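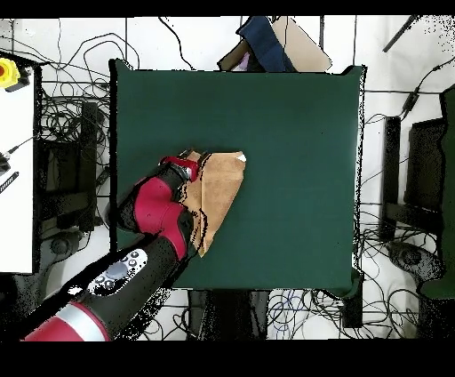 A paper bag on a green tabletop.

The Cistus sits at the top of Ridmont's main street, three blocks up from the ferry landing. It opened as a boarding house for mill managers and has been an inn, on and off, ever since. The present owners bought it in January and kept the name, the front porch and most of the staff.

There are 30 rooms on four floors. The ones facing the street are larger and have tall windows, but delivery trucks start early and light sleepers should ask for the garden side. Rooms on the top floor have sloped ceilings and share a small sitting room with a bookcase and a view over the water toward Isisstead. The elevator stops at the third floor, so guests up there carry their bags the last flight.

Breakfast is included and served from 7 until 10. It is a set menu of eggs, toast, fruit and whatever the kitchen has baked, and it doesn't change much through the week. Dinner is offered on weekends only. On other nights the desk will point guests to the Tagle, a fish restaurant two doors down, where inn guests can charge a meal to their room.
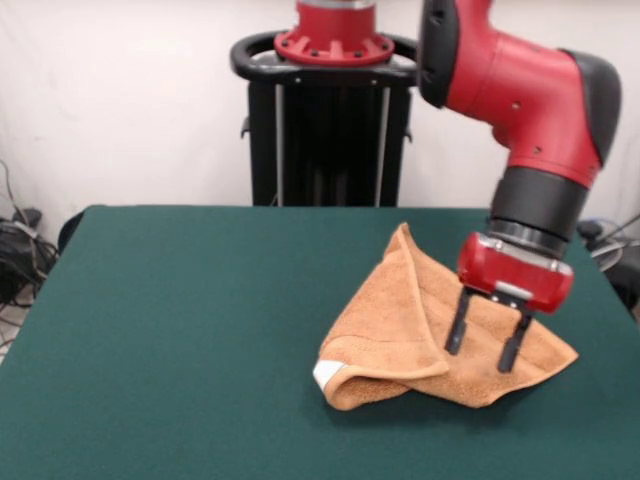

One returning guest said the garden rooms were worth booking well ahead, and that the beds had improved a great deal under the new owners. She was less pleased with the parking. The lot behind the inn fills by late afternoon, and the overflow lot is a 7-minute walk downhill, and then the same walk back up.

Pets are allowed on the ground floor for a fee of $50 per stay. Check-in starts at 3 p.m., and the desk closes at 10. Anyone coming on the last ferry from Isisstead should call ahead for the door code.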